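The drawer with the tea in it

Small flat packets come into a home by themselves, and after some years they need a place to live. A visit to two people who have thought about this longer than most of us.

In my kitchen there was one drawer for tea, and for a long time I believed that it was a good drawer. Inside were the packets from hotels, the packets from my aunt, the packets that came as a gift with a cup, and a large number of mint. When guests asked what tea I had, I opened the drawer, looked at it, and said "mint." This was the only kind I could find without taking everything out.

I mentioned this drawer in a letter to Tolera Abdella, whom I wanted to interview about something different, his collection of printed tea wrappers. He answered the same evening. He wrote three lines about his collection and one full page about my drawer. He asked how deep it was. He asked if the packets were lying or standing. At the end he invited me to come on Sunday and bring the contents of the drawer in a bag.

So I went to Porance with a bag of old tea on my knees, by the slow train, and I felt a little foolish. The bag made a sound every time the train turned.

Tolera's collection has 2,568 wrappers. He keeps them in flat boxes under the bed and behind the sofa, and the numbers are written in pencil on the short side of each box. But he does not like to speak about the total. He prefers to speak about the tea that he drinks, which is maybe 70 packets at any moment, and which must be found quickly by a person who is not fully awake.

"The collection is easy," he told me. "It doesn't move. The tea for drinking moves every day. That is the difficult part."
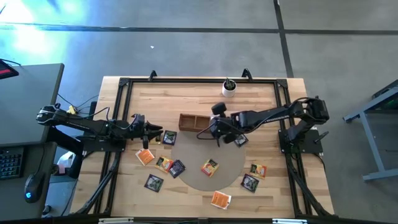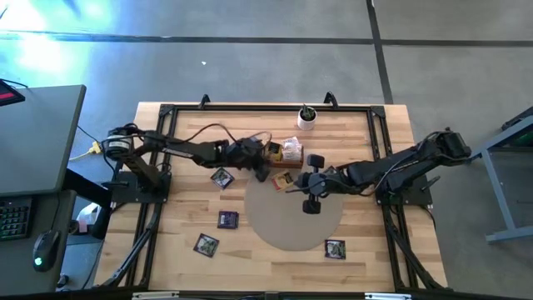
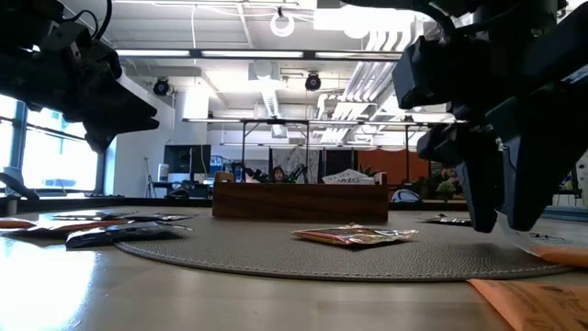

PORANCE, February

A table is where the sorting begins, and a box or a tray is where it should end. Between these two there is often a round mat. I had thought of a mat as something for a hot pot, but Tolera uses it as a waiting place. What lies on the mat is still being decided. What lies on the bare table has not been looked at yet. He was very strict with me about this when I put my mint on the mat before my turn.

The shallow brown tray in the first picture has a divider in the middle, so it gives two compartments, and the ten tea packets around it have two designs: five are orange and yellow, and five are dark green and black. With such a start it is almost a pleasure to sort. You can do it by color alone, without reading a word. At home it is rarely so clean. My bag had nineteen kinds of paper in it and some of them had lost their print.

When the designs are many, Tolera says, you should not sort by flavor first. Flavor makes you read, and reading makes you slow, and then you remember who gave you the packet and you sit down. He sorts by the wrapper. Shiny goes with shiny, paper goes with paper, and only in the second round does he read the names. In the third picture there are foil packets in a loose pile at the left, with silver and orange showing, and this is a pile I know well from my own table. One pink, gold and orange packet has the open part of the mat to itself.

We did my bag in this way. The first round took as long as one pot of tea. The second round took much longer, partly from my fault, as I wanted to smell everything.

The box maker

Garnet Grewal lives two streets away from Tolera and has a workshop under the name Skirnell. She makes wooden trays and boxes for kitchens, mostly small ones. She started with boxes for cutlery, and she would have stayed with cutlery if a tea room called Kairys had not asked her for something to put on the tables.

The owner of Kairys wanted a box with a lid and eight compartments, like one sees in hotels. Garnet made it. It was a heavy and handsome thing, and the guests left it closed. They thought it was for decoration, or maybe for sugar. After one month she took the lid off with a screwdriver, during opening hours, and the guests began to take tea.

"I have made lids since then," she said, "but I always ask two times if the person really wants it."

Her favorite tray now has one divider and low sides. The sides are 78 millimeters high on the old model and much less on the new one, because fingers need to come in from the side and not only from above. The wood is oiled and never varnished. She let me hold several, and I noticed that I was already choosing where in my kitchen it would stand, which I suppose is how she sells them. The price for the small tray is 200 in our money with the oil included, and she does not make it cheaper if you buy two.

She has an opinion about dividers. A fixed divider, she says, is better than a loose one, even when it stands in the wrong place. With a loose divider people move it every week and the sorting never gets finished.

What to do with the paper

There is one more question, and the second picture brought it to my mind, with its white crumpled paper in the little wooden tray. Where should the used paper go? I had never considered it. At my home the empty wrapper returns to the drawer, and I am sure that one quarter of my bag was air.

Tolera has a small dish for this, with the name Galoler painted under it, from a tea company that his mother liked. Each good wrapper is pressed flat and goes to the collection if he has not got it. The other ones are thrown away on the same day. He was pleased to find in my bag one wrapper that he did not own. It was brown, with a ship on it, and the tea inside was so old that it had no smell at all. He asked if he could open it, and he opened it very slowly along the glued edge with the back of a knife.

He keeps a plant on the table too, in a pot no bigger than an egg cup. A little pot stands near the tray in two of our pictures as well, white and with a small plant in it. I asked Garnet if a plant has a function in sorting. She said that it shows you which side of the table is the far one, and then she laughed, so I do not know if it was a serious answer.

My drawer today

I bought the small tray. The mint is in the left compartment and everything else is in the right, which Tolera finds terrible. He has seen it by video call and asked me to turn the camera away. I still have black tea lying together with fruit tea, and four packets of something for sleeping that I am keeping for my sister.

But a guest came last week and asked what I had, and I put the tray on the table between us. She took the last ginger.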